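Student Robotics Club Takes On the Laundry Pile
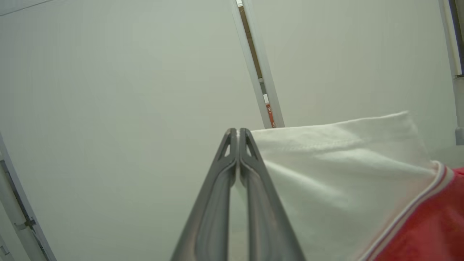

The club's two-fingered gripper beside white and red fabric.

SALLAU, October 17, 2021 – The Brimum student robotics club is teaching a robot arm to sort clothes, and we couldn't be more excited! The team of 8 has logged 459 practice grasps so far – shirts are the hardest. "Cloth never lands the same way twice, and the students love that," said club adviser Zdislava Kopecký. An open lab night follows later in October.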